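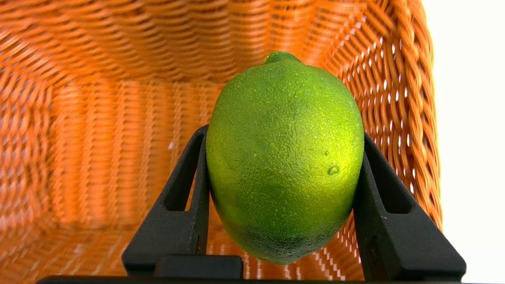
Suche im Handbuch Suchbegriff eingeben
Lesezeit: 2 Minuten

4.3 Greifen von Obst und anderem losem Gut am Tischarbeitsplatz

Dieser Abschnitt gilt für Arbeitsplätze mit Zweifingergreifer und Handgelenkkamera, die nach der Hausregel Groritz betrieben werden. Er ersetzt nicht die Risikobeurteilung des Betreibers. Die Grundeinstellungen des Greifers müssen nach Abschnitt 4.2 abgeschlossen sein.

Vorbereitung des Arbeitsplatzes

1. Roboter in Grundstellung fahren und Antriebe abschalten. Erst danach in den Arbeitsbereich greifen.

2. Kontaktflächen beider Finger mit einem fusselfreien Tuch abwischen. Bei Rissen oder abgelösten Stellen den Finger tauschen und den Tausch im Gerätebuch eintragen.

3. Korb so aufstellen, dass der Greifer von oben in die Öffnung einfahren kann, ohne den Rand zu berühren. Geflochtene Körbe geben nach und verschieben sich leicht. Die Position nach jedem Nachfüllen neu einlernen.

4. Deckel, Gläser und andere Gegenstände, die zum Ablauf gehören, in die Objektliste des Programms aufnehmen. Alles Übrige vom Tisch räumen.

5. Kabel von Tischgeräten außerhalb der Verfahrwege führen und befestigen. Lose Schlaufen auf der Tischplatte sind im Betrieb nicht zulässig.

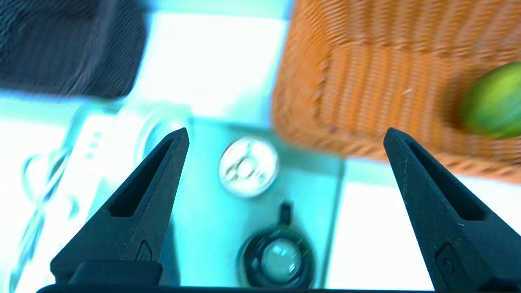 Abb. 4-3: Geöffneter Greifer über dem Tisch, rechts oben der Korb, links ein weißes Gerät mit Kabel.

HINWEIS: Durchsichtige Teile werden von der Kamera unter Umständen nicht oder nur am Rand erkannt. Bei starkem Licht von oben gilt das auch für weiße Flächen. Die Beleuchtung vor dem Einlernen so einstellen, wie sie später im Betrieb sein wird.

Einlernen des Griffs

6. Betriebsart »Einrichten« wählen und die Geschwindigkeit begrenzen. Der Zustimmtaster bleibt während des gesamten Vorgangs in der Hand der einrichtenden Person.

7. Greifer vollständig öffnen und mittig über die Frucht fahren. Die Finger müssen beiderseits frei an der Frucht vorbeigehen.

8. Greifkraft auf Stufe 2 stellen und schließen. Beide Kontaktflächen sollen gleichmäßig anliegen. Stielansatz und Spitze nicht als Greifpunkt verwenden.

9. Frucht senkrecht anheben, bis sie frei über dem Korbboden hängt, und 10 Sekunden halten. Rutscht sie, ablegen und den Griffpunkt korrigieren. Die Kraft erst erhöhen, wenn der Griffpunkt stimmt.

10. Frucht am Zielort absetzen, Greifer öffnen und senkrecht abheben. Schale auf Druckstellen prüfen.

VORSICHT: Quetschgefahr zwischen den Fingern und zwischen Greifer und Tischplatte. Heruntergefallene Früchte niemals bei eingeschalteten Antrieben aufheben.

VORSICHT: Im Einrichtbetrieb darf die Verfahrgeschwindigkeit im Korb 2 Prozent des Höchstwerts nicht überschreiten.

Freigabe und Wartung

Der Griff wird nach einem fehlerfreien Probelauf freigegeben. Programmstand, Kraftstufe und Fruchtart sind im Gerätebuch festzuhalten. Nach 300 Greifvorgängen sind die Kontaktflächen erneut zu prüfen, ebenso nach jeder Kollision, auch wenn kein Schaden erkennbar ist. Die jährliche Prüfung der Schutzeinrichtungen findet im Februar statt, siehe Abschnitt 7.

Früchte, die mit dem Greifer in Berührung waren, sind nicht mehr zum Verzehr bestimmt und getrennt zu entsorgen.

Stand: 9. Nov. 2019

© Jaser Handhabungstechnik, Stodport | Kontakt | Impressum | Nach oben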